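Koltton Robotics Club update thread, because I promised my roommates I'd stop talking about pegboards at dinner and I need to put it somewhere.

So our project this semester is called Kasard. The job sounds so easy when you say it out loud: two robot arms, a pegboard like you'd see in a hardware store, a shopping basket, and some stuff to move between them. I signed up thinking I'd be bored by midterms. Ha.

Pegboard practice, a few views of it: 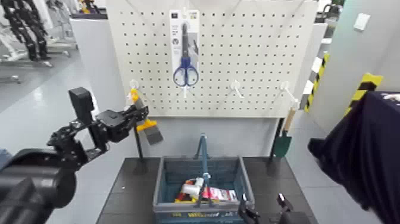
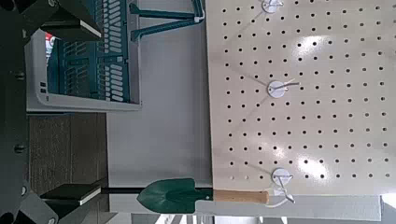
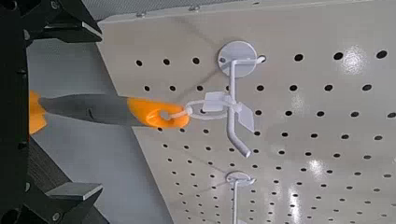
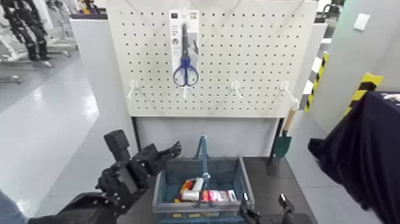
Okay, so the thing I really want to talk about is hooks. I have so many feelings about hooks now.

When you or I hang something up, we kind of wiggle it. You bump the hook, you feel the bump, you scoot over a little, and it drops on. You don't even look! I went to the store last month and watched my own hand do it with a bag of rubber bands and I stood there for way too long. A person asked me if I needed help finding something.

Our arms don't wiggle unless somebody teaches them to wiggle. Early on, ours would come in perfectly straight, miss the hole in the handle by a tiny bit, and then just keep pushing with total confidence. The board would lean back like it was trying to leave the conversation.

The way we teach it is by driving the arms ourselves, over and over, and saving every run. Then the training code chews on all of that and (we hope) picks up the habit. We're at 3259 saved runs. A good chunk of those are mine and I can tell which ones, since I always come in from too far left. The robot now also comes in from too far left. I'm sorry, everybody.

This is my favorite thing about the whole project, by the way. It learns your bad habits along with the good ones. One of our seniors does a little pause before she lets go of anything, and for two weeks the arm had the pause too. It looked so thoughtful!

Stuff I wish I'd understood in the first week:

Shiny boards are mean. A gloss finish throws bright spots all over the place, and when a bright spot lands on a white hook on a white board, good luck. We've moved the lamps in the lab more times than we've changed the code. I asked about painting the hooks and got voted down, on the grounds that stores don't paint their hooks for us. Fair. Annoying, but fair.

Wrist cameras are great until the thing you're holding is in the way of the thing you're looking for. You get a beautiful close view of a handle and that's your whole world. So you learn to lean on the head camera for the big move and the wrist for the last little bit. It took me forever to stop staring at just one screen while driving.

Long tools are harder than heavy ones. I had this exactly backwards. If your grip is off by a hair at one end, the other end is off by a mile, and the other end is where the hole is.

And put everything back before you leave. I mean it. We lost a whole evening because one person (me) reset the table from memory and got two items swapped, and all the runs after that were labeled wrong. We have a checklist taped up by the door now. It has my initials on it, as a warning I think.

Some people have asked what we're working toward. There's a student meet in June called the Ullel Open, and the event we entered is restocking. You get 3 tries. Each try, the judges mix up the items and the robot has to hang what it's told to hang and basket the rest. Best try counts, thank goodness.

Our goal is an 80 percent hang rate in practice before we go. We are not there! Last week we had a really good afternoon and I got excited and told my mom we were basically there, and then the next morning it dropped the same tool 4 times in a row. Same tool, same hook. We changed nothing. I ate a granola bar on the floor and thought about switching to geology.

What fixed it, for now, was boring. We re-did the zero position on the left arm, which had drifted, and we threw out a batch of runs where the driver was clearly tired. (You can hear it on the audio. There's a lot of sighing.) After that it went back to being only medium bad.

The team we're all a little scared of is Hoshino. They posted a clip where their arm hangs something, decides it doesn't like how it's sitting, and straightens it. Straightens it! We watched it in the lab in complete silence and then somebody said "well, I'm going to go get a burrito" and that was the end of that meeting.

But I did steal an idea from it. We've started saving runs where we mess up on purpose and then recover, so the arm gets to see what fixing a mistake looks like. Before this we only kept the clean ones, so the second anything went sideways it had no clue what to do. Doing a bad job on purpose is harder than you'd think. My fake mistakes look really fake. My real ones are excellent and plentiful, so we use those.

To the freshman who messaged asking if you need to know how to code to join: nope! Come drive. Driving is where we're short, and it's the fun part anyway. You'll be bad at it for an hour and then something clicks and your hands sort of forget they're not the ones doing the grabbing. Eat first, though. And wear shoes you can stand in.

To the person who asked why we don't use suction cups: we tried one. It does not like handles. It loved the table and would not let go of the table.

Next on my list is the two-handed stuff, where one arm steadies the basket while the other one sets things in it. I've got the driving slot before dinner for most of this month, so more posts soon, probably complaining about baskets. Got to go, somebody's texting me that the left arm is making the noise again.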